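Platitz language group, notes from the August term planning and what's happening this autumn. Short thread for anyone who missed the email.

1/ The Saturday Portuguese class for heritage speakers starts again on Sun 5 October this year. Yes, a Sunday. The hall is taken on Saturdays until Christmas, so the whole autumn term moves by a day. Please still call it the Saturday class if you like, most of the children do.

2/ Four teachers this term, one for each level. The youngest group stays with songs and picture books. The oldest group will work towards the written exam, and parents of that group should read the letter before signing up.

3/ The fee is £100 for the term, and that covers the workbook. Brothers and sisters pay £36 each. If the fee is a problem, send a message and we'll sort it out privately.

4/ We are using the Cluma readers again. I know some of you found book two dull. So did I. Book three is better and has proper dialogues in it, with people who talk the way your grandmother talks.

5/ Spelling: we teach the current agreement. If your child comes home and corrects your letters, the old forms are not wrong in your own post, but they will be marked in class work.

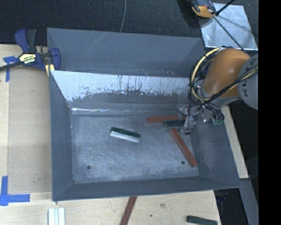 Grey metal bin on a wooden work surface.

6/ Grown-up beginners meet at Clarkitz library, 6 pm, same day as the children. No need to book for the first session. After that we need a name and a phone number.

7/ The Alvarado reading evening is still on. Bring one page of anything in Portuguese – a recipe, a letter, a football report – and read it out. Last year someone read the back of a packet of rice and it went down very well.

8/ Two things I can't answer yet: whether there will be a half-term break for the exam group, and whether we can run a conversation hour online. I'll post under this thread when I know.

9/ Registration forms go to the usual address. Please write the child's level from last term on the form, even if you think they should move up. The teacher will decide after the first lesson.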